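Posted 28 Nov 2025 by Qiuyue Du and Nermin Işık

3.2 The pretend kitchen table

I should say up front that I love this table. We wanted a play kitchen that people in Hodville and Drodthorpe would both recognise as a kitchen, even with hardly anything in it, so we spent ages (far too long, Nermin would tell you) arguing over which bits earned their spot. The ketchup went on a plate, lying down, and it stayed in the plan through every draft.

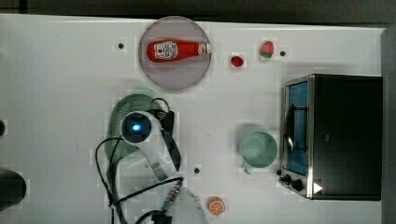 Our main question was what people call "put away" and what they call "left out". We asked two groups to sort the layouts by how tidy they felt, and we got 1127 short comments back, which was a lot more reading than I'd bargained for! Colour came up again and again. So did the fruit, and whether it belonged with the dishes or off on its own.

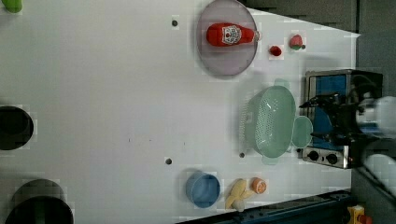

Figure 2a. Ketchup on the plate, colander beside the toaster oven, blue bowl near the banana and halved orange.

The colander got people talking more than I expected. Some called it a strainer, some a basket, and one Largate participant insisted it was the fruit bowl and wouldn't budge. We kept every word as written and grouped them later, by hand, over four very long afternoons.

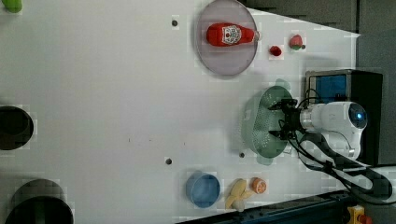
Figure 2b. Pale green colander, with the blue bowl and the orange half lower on the table.

I had my own favourite going in, which was to treat the bowl and the fruit as one little neighbourhood and the plate as another. Nermin preferred to go by use, so anything you'd rinse food in sat in its own group. We coded the comments both ways and report both in Section 4.

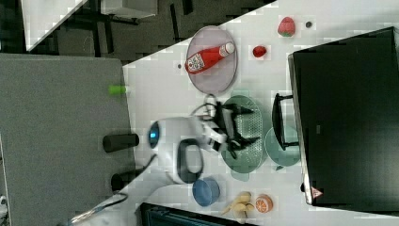

3.3 Sorting the comments

We each read the full set on our own first, then swapped notes. Where we disagreed about a word like "messy", we went back to the whole comment and talked it through.

2 comments | 4 shares
Contact the authors | © Barajas Papers | Back to top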